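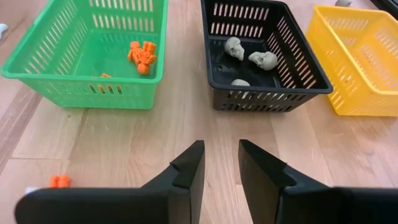 検索 キーワードを入力 検索

Rustis 仕分けデータ収集キット(双腕・手首カメラ付き)

ロボットに片付けを教える仕事は、片付けより散らかしている時間のほうが長い。Rustisはその時間を引き受けるための製品です。小物とかご、手首カメラ付きの腕2本、操作用のリーダーアーム、記録ソフトまでをひと揃いにしました。届いた日に箱を開けて、夕方には最初の手本が録れます。組み立てが得意な人がいれば昼過ぎには録れますが、そういう人はたいてい出張中です。

何をするキットか

人がリーダーアームを動かすと、作業側の腕がそのとおりに動き、手首カメラの映像、関節角度、グリッパの開き具合が同じ時刻軸で記録されます。これを1本の手本(エピソード)として保存し、模倣学習の教材にします。標準課題は「同じ種類の小物を同じかごへ」。人間なら説明に一文で足りる課題ですが、機械には1238本の手本を用意しました。付属データセットの収録本数です。すべて弊社Fulamoの作業者が腕を握って録ったもので、後半になるほど動きに無駄がなくなり、ため息が増えます(音声は収録していません)。

小物について

形の違うものを混ぜることに、少々しつこくこだわっています。球は転がる。骨は細くて、両端だけが太い。骸骨の平たい人形は重なると一枚だけつまむのが難しい。頭蓋骨は丸いくせに穴だらけで、指がどこに掛かるか運しだい。関節のある竜のような玩具にいたっては、持ち上げる途中で姿勢が変わります。色と種類の対応は課題ごとに入れ替えられるので、「緑のかごには橙色」とだけ覚えたモデルは翌週に恥をかくことになります。

季節商品の棚で見たような品揃えだ、とのご指摘は以前からいただいています。否定はしません。

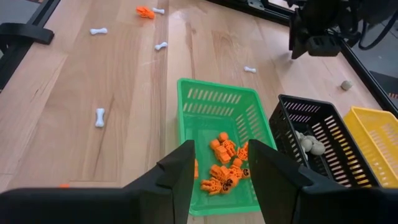 仕分け課題の収録途中。橙色の骸骨は緑のかご、ベージュの球は黒のかごへ。白い骨はまだ台の上。

手首カメラの見え方

手首カメラは、指先とその先の対象物が同じ画面に入る向きで固定しています。手前の指が視界をかなり塞ぎますが、仕様です。握る瞬間に指と物の隙間が映っていることを優先しました。かごの壁に隠れた物や、指の陰に半分だけ見える物も、そのまま記録に残ります。きれいに見える場面だけで育ったモデルは、現場に出ると急に自信をなくします。

俯瞰カメラの追加も可能です。ただし学習時に入れて運用時に外す、という使い方はおやめください。毎年どなたかが試されます。

失敗した手本の扱い

記録ソフト「Sirnedeck」では、各エピソードに「成功」「やり直しあり」「失敗」の印を付けられます。落とした、二つ一緒につかんだ、かごの縁に引っ掛けた、といった手本も消さずに残すことをお勧めします。収集担当のNantana Kamolratは、落としてから拾い直すまでを一本に収めた記録を「いちばん教育的」と呼んでいます。ご本人の操作分には、この印がほとんど付いていません。

エピソードの先頭と末尾で腕が止まっている区間は自動で切り詰めます。途中で操作者が考え込んだ区間は切りません。モデルも同じ場所で考え込むようになりますので、悩むなら録画を止めてからにしてください。

配置の散らし方

開始時の配置を作業者に任せると、三日目あたりから全部が台の中央に集まります。Sirnedeckは録画前に配置案を画面に出し、台上のどこへ何を置くかを指示します。従うのは面倒です。従わなかった場合の成績は、さらに面倒なことになります。かごの間隔と傾きも配置案に含まれ、一部をあらかじめかごに入れた途中開始の案も選べます。

セット内容

・作業用アーム 2本(平行グリッパ、手首カメラ付き)
・リーダーアーム 2本
・スロット入りプラスチックかご 緑、黒、黄
・小物セット
・記録ソフト Sirnedeck(同時利用6席)
・付属データセット
・非常停止スイッチ(赤くて大きい、期待どおりのもの)

学習用の計算機は含みません。作業台も含みませんが、専用台「Mahawong」を別売で用意しています。お手持ちの机でも動きます。揺れる机では、揺れる机の仕分けを覚えます。

納期と保証

2025年10月のご注文分から、グリッパ指先を新しい形状に切り替えました。旧指先で録った手本と混ぜて使う場合は、データに指先の型番を記録する欄がありますので、必ず埋めてください。空欄のまま半年経ったデータの相談は、有償で承ります。次回の出荷枠は2月です。

アーム本体の保証は2年。小物は消耗品扱いで、指や脚の先が欠けた玩具の無償交換はいたしません。欠けたまま使い続けても差し支えありません。破片が台に残っている場合は、拾うか、課題に加えるかをお決めください。

価格は構成により異なりますので、お見積りをご依頼ください。実機の操作体験も受け付けています。爪を立てずに球をつまめた方には、特に何も差し上げていません。

お問い合わせ | © Fulamo | ページの先頭へ戻る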